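Classement : passage aux boîtes-classeurs dans les armoires basses

Suite du point publié dans la lettre de janvier. Les remarques reçues entre-temps ont été intégrées, et la consigne ci-dessous remplace la précédente pour les bureaux du bâtiment Povara. L'atelier n'est pas concerné et garde ses bacs à suspension.

Périmètre

Le changement porte sur les dossiers papier encore actifs : contrats de maintenance, procès-verbaux de réception, bons d'intervention signés, correspondance fournisseurs. Les plans restent dans les meubles à tiroirs du couloir. Les dossiers du personnel ne quittent pas le local fermé et ne figurent pas au nouveau répertoire, même sous une forme abrégée.

Le recensement a donné 396 dossiers. Après retrait des doublons et des copies de travail, il en reste 326 à mettre en boîte. La différence correspond presque entièrement à des jeux de photocopies du chantier Ballolano, conservés dans plusieurs bureaux à la fois. Un seul jeu est maintenu, celui qui porte les visas d'origine.

Pourquoi des boîtes et non des chemises

Les chemises à élastique posées à plat s'empilent, et l'on finit par ne consulter que celle du dessus. Les chemises debout s'affaissent dès que le rayon n'est plus plein. Une boîte à dos rigide tient seule, même sur un rayon presque vide, et le dos reçoit une étiquette lisible sans rien déplacer. L'anneau du dos sert à tirer la boîte vers soi. Il ne faut pas la saisir par le haut du couvercle : la fermeture finit par prendre du jeu.

Les classeurs à levier ont été envisagés. Ils imposent de perforer les pièces, ce que le service juridique refuse pour les originaux signés, et les pochettes transparentes doublent l'épaisseur d'un dossier pour un résultat médiocre. Les classeurs existants seront vidés au fur et à mesure, sans date butoir.

Préparation des boîtes

Retirer entièrement le film plastique avant la mise en service. Plusieurs personnes le laissent pour protéger la couverture. Le film gêne le glissement entre deux boîtes voisines, retient la poussière et empêche l'étiquette de tenir. Le film va dans le bac de tri du local reprographie, pas dans la corbeille à papier.

Ôter aussi les ficelles et attaches d'emballage. Une ficelle restée sur l'anneau se prend dans la boîte d'à côté ou dans le battant de la porte.

Avant de remplir, ouvrir et fermer la boîte deux fois. Si le couvercle ne joint pas, la mettre de côté et la signaler : le fournisseur, Dantas, reprend les pièces défectueuses à condition qu'elles n'aient pas été étiquetées.

Étiquetage

Le dos porte trois lignes, dans cet ordre :

code du service
objet du dossier, en clair
années couvertes

Le code est celui du répertoire Nevum, sans abréviation locale. L'objet se rédige au singulier et sans article : « contrat ascenseur », « réception toiture ». Les années s'écrivent en entier. Quand le dossier est encore ouvert, la seconde année est laissée en blanc et complétée à la clôture.

L'étiquette de la face ne répète pas le dos. Elle reçoit le nom du service détenteur et, s'il y a lieu, la mention « original » – rien d'autre. Les commentaires du type « à revoir » ou « voir avec la compta » vont sur une feuille à l'intérieur, en tête de dossier.

Imprimer de préférence. Si l'on écrit à la main, utiliser un feutre fin permanent. Le stylo à bille marque le support sans l'encrer correctement, et le crayon s'efface au bout de quelques mois de manipulation.

Remplissage

Une boîte se remplit aux trois quarts. Au-delà, le couvercle force et les pièces du fond se cintrent. En dessous du tiers, deux dossiers du même service et de la même période peuvent partager une boîte, séparés par un intercalaire cartonné. On ne mélange jamais deux services.

Retirer les trombones et les élastiques. Les agrafes restent, sauf si elles sont rouillées. Les pièces supérieures au format A4 sont pliées une seule fois, texte vers l'extérieur, ou transférées au meuble à plans avec une feuille de renvoi dans la boîte. Les tickets et reçus thermiques sont photocopiés, et c'est la copie qui va au dossier, avec l'original agrafé derrière.

Mise en place dans l'armoire

Les boîtes se rangent debout, dos vers l'avant, en commençant à gauche du rayon supérieur. On remplit ce rayon avant de passer au niveau bas. Les boîtes d'un même service se suivent. Il n'est pas nécessaire de réserver de la place pour les dossiers futurs : une boîte intercalée se déplace facilement, alors que les vides réservés se remplissent toujours d'autre chose.

Le niveau bas reçoit les dossiers clos de l'exercice précédent. Il n'est pas destiné aux ramettes, aux chargeurs, aux chaussures de chantier ni aux stocks de gobelets. Un niveau qui reste vide reste vide.

Le dessus du meuble sert de plan de pose pendant la préparation, et seulement pendant la préparation. Une boîte laissée à plat avec le dos en porte-à-faux tombe au premier passage un peu large. Rien n'y demeure en fin de journée.

Les deux portes s'ouvrent en grand pour le chargement. Avec un seul battant ouvert, on introduit les boîtes de biais et l'on frotte les étiquettes contre le montant. Vérifier d'abord que le débattement est libre des deux côtés, surtout dans les bureaux où un fauteuil ou un caisson mobile a été repoussé contre le meuble.

Charnières et rayon

Avant de charger, fermer les deux battants et regarder le jour central. S'il est plus large en haut qu'en bas, le réglage est à reprendre sur les charnières. L'opération demande un tournevis cruciforme et se fait armoire vide. On agit par quart de tour sur la vis latérale, sur la charnière haute d'abord, et l'on referme pour contrôler après chaque reprise. La vis de fixation du fond ne se desserre pas pour ce réglage. En cas de doute, demander aux services généraux, qui préfèrent régler une porte que rescellér une embase arrachée.

Le rayon doit reposer sur tous ses taquets. Le contrôle se fait à la main, en appuyant successivement sur les quatre coins. Un rayon qui bascule est retiré et remis en place. S'il bascule encore, un taquet manque ou a été remplacé par un modèle d'un autre diamètre, ce qui s'est présenté dans 7 armoires lors du recensement. Elles sont corrigées.

La hauteur du rayon ne se modifie pas d'un bureau à l'autre. Deux niveaux égaux acceptent la boîte debout en haut comme en bas, et un meuble réglé autrement oblige à coucher une partie des boîtes.

Nettoyage préalable : chiffon légèrement humide, puis chiffon sec. Pas de produit lustrant, qui laisse un film sur lequel les boîtes glissent vers l'avant. Les autocollants anciens sur les portes peuvent être enlevés à l'eau tiède. Ne pas gratter à la lame, le revêtement se raye et l'eau s'y infiltre ensuite.

Répertoire

Chaque boîte mise en place est inscrite au répertoire le jour même : code, objet, années, numéro du bureau, niveau. Une boîte non inscrite est considérée comme en préparation et ne peut pas être empruntée. L'expérience de l'an passé a montré que l'inscription différée n'est pas faite.

Pour un emprunt, on prend la boîte entière. Une fiche fantôme au nom de l'emprunteur est glissée à sa place. L'extraction d'une seule pièce reste possible sur place, dans le bureau détenteur, le temps d'une copie. Au retour, la fiche est retirée et jetée, et l'ordre des boîtes est vérifié d'un coup d'œil sur les dos.

Déroulement

Le passage se fait service par service, achats en premier, puis travaux, puis exploitation. Prévoir une demi-journée par armoire quand les dossiers sont déjà triés, une journée complète dans le cas contraire. La livraison des boîtes est faite par lots de 8, au pied de l'escalier nord. Chaque service monte son lot et renvoie les cartons aplatis.

Les chemises libérées sont regroupées au local reprographie. Celles qui sont en bon état seront réutilisées pour les dossiers de consultation, les autres partent au recyclage. Merci de retirer au préalable les élastiques et les barrettes métalliques.

Questions reçues

Faut-il respecter une couleur par service ? Non. Les boîtes bleues livrées peuvent différer légèrement de ton selon les lots, et cela n'a aucune signification pour le classement. Seule l'étiquette fait foi.

Peut-on garder une boîte sur son bureau ? Oui, pendant le traitement du dossier, avec une fiche fantôme dans l'armoire comme pour tout emprunt.

Que faire des clés d'armoire en double ? Les remettre à l'accueil sous enveloppe, avec le numéro du bureau. Les clés sans numéro sont essayées le soir par les services généraux, ce qui prend du temps – un numéro au crayon sur l'enveloppe suffit.

Les remarques sur la présente consigne sont à adresser à la rédaction de la lettre, qui transmettra.
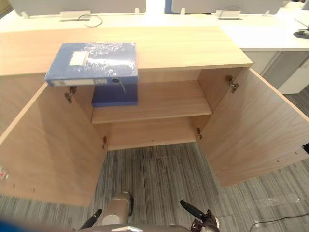 Adalberto Coutinho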